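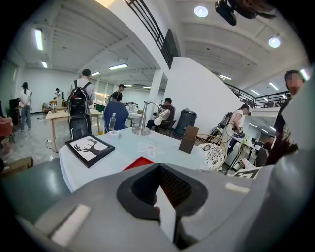 Špela Berisha wants it understood that she has nothing against sleep. Her complaint is with the people selling it. For most of November she kept a folder of the advertisements that reached her, on paper and on screen, and by the end of the month it was too thick to close.

"Every one of them starts by telling you that you're tired," she says. "Well, yes. It was winter. I had a job and a neighbor with a drum kit."

Berisha writes a newsletter on household spending from her apartment in Netmont. It has few readers and no sponsors, and she would like to keep it that way. She began looking at bedding after a friend paid 600 dollars for a weighted blanket from Wirasley and asked her whether it had been a good buy. She didn't know. She wrote to the company to ask what the claim on the box, "proven to deepen rest," was based on. The answer came back in two lines and pointed her to a study.

"So I asked for the study. They sent me a summary. I asked for the thing the summary was a summary of, and then it went quiet."

What she got in the end, after a second letter, was a table on a single page. It covered 16 people. All of them had been given the blanket for free, all of them knew which blanket they had, and they were asked in the morning how they felt. Most said they felt better. Berisha does not call this lying. She calls it asking your guests if they liked dinner.

I put it to her that a person who feels better in the morning is better off, and that it hardly matters why. She had clearly heard this before.

"Fine, but then sell it as a nice heavy blanket. I own a nice heavy blanket. It was my aunt's, it weighs as much as a dog and it cost me nothing. If the extra money is for the proof, I want to see the proof."

Pillows were next. Roltness sells one in three firmness levels, with a quiz on its website to match the buyer to the right one. Berisha took the quiz four times, answering as a side sleeper, a back sleeper, a stomach sleeper and, finally, somebody who did not sleep at all. Each time she was told to buy the medium. She wrote to ask about that too and was offered a discount.

The one she gets most worked up about is the Macedo, a mattress that comes with a trial of 200 nights. The number impressed her at first. Then she read the terms. The buyer has to keep the mattress for the first two months before asking to return it, must have the original cover free of any mark, and pays for the pickup. In her building that would mean four flights of stairs and 200 dollars.

"A trial that costs 200 dollars to end is a purchase with a long fuse," she says. "Who has a clean mattress cover after half a year? I drink coffee in bed. I'm a person."

She is less sure of herself when the talk moves to what does work. She goes to bed at the same time most nights. She keeps the room cold. She has read that both help, and she thinks they help her, and she admits — a bit crossly — that this is the same kind of evidence she had just been throwing out. The difference, as she sees it, is the price. Opening a window can be tried and dropped by the weekend with no phone calls.

I asked if she had ever bought any of it. There was a pause. She has a sleep mask, it turns out after some pressing, and a bottle of lavender spray that she was given and has used up.

"Did it do anything? It made the pillow smell like lavender. On that point the label was completely accurate."

Her friend still has the Wirasley blanket. The two of them have agreed not to discuss it. Berisha slept under it once, on a visit, and reports that she was warm and woke up at ten past four because of a garbage truck.

The next issue of the newsletter will be on water filters. She has already sent out the first letters and had one reply, which thanked her for her interest and asked her to rate the service.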